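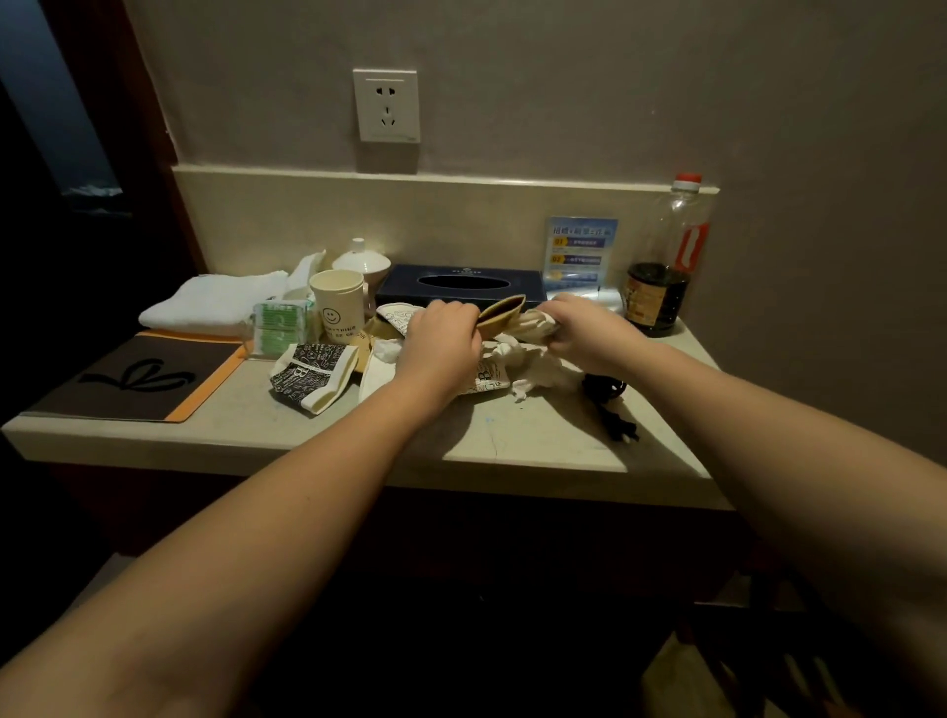
Subject: Re: Lantern evening, what do we keep from the old way?

Dear all,

thank you Gerardo for your long message, and sorry that I answer only in the evening. I read it twice, the second time with my mother-in-law, who remembers more than I do.

Gerardo Palumbo wrote:
> As most of you know, the lantern evening in Mutstead is always in January,
> on the first full moon. The oldest paper we have that mentions it is from
> 1790, a bill for candles and for honey cakes. Last winter we had nearly
> 4000 people in the streets and the walk from the bridge to the square
> was so slow that many children were asleep before the singing.
>
> I would like to hear your opinion on these points:
> - Should we start the walk at 5 p.m. and not at 6?
> - Do we still want the silent part, when all lanterns are put out?
> - The cakes. The bakery Jayasinghe offers to bake them again, but asks
> if they can be smaller.
>
> Please answer to the list and not only to me.
>
> Gerardo

About the hour. I am for 5 p.m. It is dark enough by then, and the families who come by the train from Clinirero can go home the same evening. When we came here first, my daughter was very small and we missed the singing two times for exactly this reason. The only people who will have a problem are the ones who work in the shops. Maybe the choir can sing the first song again at the end, so that they hear it too.

About the silent part. Please, let us keep it. I understand that some visitors find it strange or too long, and I also did in my first year. I did not know the custom and I thought that something was broken. Then my neighbor explained to me that each person thinks of somebody who is not at the table anymore, and that the oldest person in the street lights the first lantern again. Where I grew up we had something similar at the end of the harvest, only with a bowl of water and a small oil lamp, and without any procession. For me it is the part where I feel that I live here. If three minutes are too much for the children, we can make it shorter, but I would not like to lose it.

My mother-in-law says that in her childhood the bells were also silent on that day, from noon until the lanterns were lit again. Does anybody know when this stopped? She believes it was when the church roof was repaired and the bells were taken down, but she is not sure of the year.

About the cakes. Smaller is fine for me, as long as they keep the fold on the top. In our street we always break the cake with the person who stands next to us, and with a very small cake this becomes difficult. Could the bakery make one test cake before Christmas, so that we can see the size? I can go there and ask. I also can bake 30 of the large ones myself for the people in the nursing home, as last year, if somebody lends me a second tray. My oven is not big and with one tray I need the whole day.

One more thing which is not in Gerardo's message. Last year we had the song sheets only on the Clindex page, and the older people did not find them. Can we print them again, please with bigger letters? The second verse also had a mistake, it said "river" where it must be "winter". I have the correct text at home in the handwriting of my husband's grandmother and I can type it for you.

I will be away for a few days at the beginning of the month, but I read the list also from there. If there is a meeting before the walk, I prefer after 7 p.m.

And for the lanterns: we have a box of candle stumps in the cellar, more than we can use. Whoever wants to melt them with the children, please write to me.

Kind regards from Mill Lane,
Ilka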